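Chapter 4
Clearing and Cleaning a Work Surface

Before you start

Read this chapter with a cloth and a small brush within reach. The practice tasks at the end can be done on any table, bench or patch of floor at home or in the shop. You will need the terms from Chapter 3 (loose soil, bonded soil, finish), so go back to them if they are not fresh.

What this chapter covers

Most surfaces that look worn are only dirty. Crumbs, grit and dust sit on top and come away with a dry brush. Scuffs are different. A scuff may be a smear left by something softer than the surface, and that kind can be rubbed off. It may also be a mark in the finish itself, and no amount of rubbing will remove it. The first skill in this chapter is telling the two apart before any water is used.

Printed surfaces need extra care. A floral or patterned covering can hide dirt in its darker areas, and the pattern can fade if it is scrubbed in one spot. Pale backgrounds show dark specks clearly but hide whitish marks, such as dried cleaner or fine scratches. Look at a pale surface from a low angle with the light behind it, then again from the other side.

Order of work

Lift flat items first. Boards, sheets and mats trap grit underneath, and sliding them drags the grit across the finish. A sheet with a curled corner should be picked up from the flat side and set down somewhere clean. Brush from the back wall toward the front edge. Go along rails and into grooves last, with a narrow brush, and pick up what falls out before wiping.

Wipe with a damp cloth in straight, overlapping strokes. Fold the cloth to a clean face at the end of each row. Let the surface dry before anything goes back on it.

A note on products

The exercises use Pranalico neutral cleaner and the Sowa narrow brush, both listed in the supply table on page 393. Any mild cleaner and any soft brush will do. Mix 16 milliliters of cleaner into a liter of warm water, up to 70 milliliters for a full bucket. Stronger mixes leave a film.

Key terms: dry pass, damp pass, film, scuff, edge line.

Section 4.1 begins with the dry pass. Work slowly the first time and keep the brush low, so that the dust is pushed along the surface and stays out of the air.

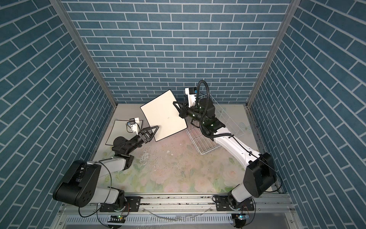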